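Soup Season Is Not Over Yet! My Tips For A Soup And Movie Night At Home

Hello hello, and happy almost-spring to everybody who is still wearing two pairs of socks! It's March 15, 2026 as I type this, there is a pot of leek and potato on the back burner, and I have been promising this post to Ayten Ağca for so long that she has stopped asking. So Ayten, this one's for you (and yes, the bread trick is in here).

If you're new, we do a movie night at our place every month, and I cook something that goes with the movie if I can think of something, and soup if I can't. There's been a lot of soup. Over the years I've picked up a pile of little kitchen habits that make feeding a couch full of people easier, and most of them work just as well on a plain old weeknight. They're in no special order, so skip around.

Pick a soup that likes to wait

Movies start late. Somebody is always looking for parking, somebody else wants to talk in the kitchen, and then there's the great subtitle debate. So I choose soups that can sit on low with the lid on and come out better for it. Bean soups, lentil soups, anything with barrel-chested root vegetables in it, chili if you count chili (I do!). What I don't make is anything with delicate seafood or with noodles already in the pot. If I want noodles, I cook them separately, toss them with a tiny bit of oil so they don't glue themselves together, and put a tangle in each bowl before I ladle.

Same goes for cream. I stir it in right at the end with the heat way down. I have split a pot of tomato soup in front of company and I can tell you that a stick blender will mostly rescue it, but you'll be sweating.

Salt at the beginning, and then leave it alone

I used to salt every time I walked past the stove, and a soup that simmers with the lid off gets saltier all by itself. Now I salt the onions when they go in, taste once in the middle, and do the real seasoning right before serving. If it tastes flat at the end, try lemon juice or a splash of cider vinegar before you grab the salt again. Nine times out of ten that was the problem.

And if you went too far, the potato thing that everybody's grandmother swears by has never done much for me. Add more unsalted liquid, or more of whatever the soup is made of. You'll have leftovers. Poor you!

The bread trick

OK Ayten, here we go. Take yesterday's loaf, the one with the crust that could break a window. Run the whole thing under the cold tap for a second or two, just the outside, keeping the cut end up so it doesn't soak in. Straight onto the oven rack at 350 for ten minutes, a bit longer for a big one. It comes out crackly on the outside and soft in the middle. You do have to eat it that evening, because by morning it's a doorstop, but that has never been an issue in this house.

If it's already sliced, don't bother. Make croutons. Olive oil, a little garlic powder, a hot pan, and don't walk away (I always walk away).

Set up the bowls before anyone rings the bell

I like everything out on the table early, bowls first, then spoons in a jar, then the toppings. It sounds fussy, but once the lights are down you do not want to be clattering around in a cupboard looking for one more bowl while the opening credits roll. I also like mixed colors instead of a matching set, because people remember which one is theirs when they come back for seconds. Big deep bowls for soup, smaller ones for toppings, and please don't fill the soup bowls more than two thirds full if they're headed for the couch. I have a rug that can tell you why.

If your kitchen is chilly, fill the bowls with hot tap water for a couple of minutes and then dry them. The soup stays warm for a lot longer, well past the part where the leads pretend they don't like each other.

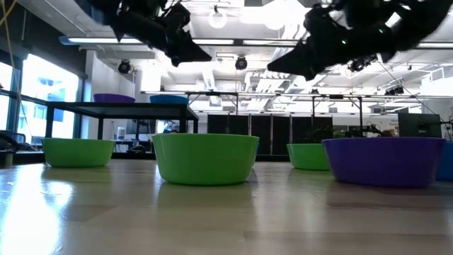 Toppings make it look like you tried

This is my favorite part! A plain bean soup with a table of toppings feels like a party. My usual lineup is grated cheese, chopped scallions, something crunchy, something spicy and something cool, like sour cream or thick yogurt. My friend Nuno Rocha brings chorizo that he fries up in little cubes, and if you have a friend like that, keep him.

A few things I've learned the messy way:

Grate the cheese yourself if you can. The bagged stuff has a powder on it to keep it loose and it goes a bit grainy in hot soup.

Dry your herbs really well before you chop them. Wet parsley turns into a green paste that sticks to the knife, the board and you.

Keep crunchy things away from the stove. Steam gets at them and they go chewy in no time.

Put a spoon in every single topping. If you don't, somebody will use the chili oil spoon in the sour cream.

Popcorn goes in last

Yes, we still do popcorn after soup, we're not animals. I make it on the stove in a heavy pot with a lid. Put 3 kernels in with the oil over medium heat, wait until they've all popped, then take the pot off the burner, add the rest, and count slowly to thirty before you put it back. The kernels all come up to temperature together and you get hardly any duds at the bottom. Leave the lid open a crack so the steam can get out.

For salt, I grind it finer in a mortar first. Regular table salt bounces off popcorn and ends up in the couch cushions. Gráinne Heffernan puts smoked paprika and a bit of sugar on hers, and I was rude about it until I tried some.

Cleaning up without missing the movie

Soak, soak, soak. I fill the sink with hot soapy water before the movie starts, and everyone drops their bowl in on the way past. By the end credits most of the work is done. Don't do this with anything wooden, and don't drop your sharp knives in there either, where the next person can find them with their fingers.

If the bottom of the soup pot has caught, scrape out what you can, cover the burned part with water and a good spoonful of baking soda, and simmer it for ten minutes. Let it cool and go at it with a wooden spoon. And when you notice it catching while you're still cooking, don't stir! Pour the good soup off the top into another pot and leave the burned layer where it is. Most of the time you won't taste a thing.

For tomato stains in plastic tubs, I wipe the inside with a tiny bit of oil before the soup goes in. After the fact, a day on a sunny windowsill helps more than any scrubbing I've done.

Leftovers

Get the soup out of the big pot and into shallow containers so it cools quickly, then into the fridge. I freeze mine flat in zip bags, laid on a cookie sheet until they're solid, and then I file them upright like records. Write on the bag BEFORE you fill it. I have defrosted what I thought was black bean soup and had plum sauce for dinner.

Leave out potatoes if you know you'll be freezing it, they go mealy. Leave out the cream, too, and add it when you reheat. Beans, lentils and squash all freeze like champs.

Next month's movie is Aoife Moynihan's pick, and she won't tell me what it is, only that I should "think about dumplings." So I'm thinking about dumplings! If you have a dough that rolls out thin and doesn't tear, please leave it in the comments, and tell me how long you rest it.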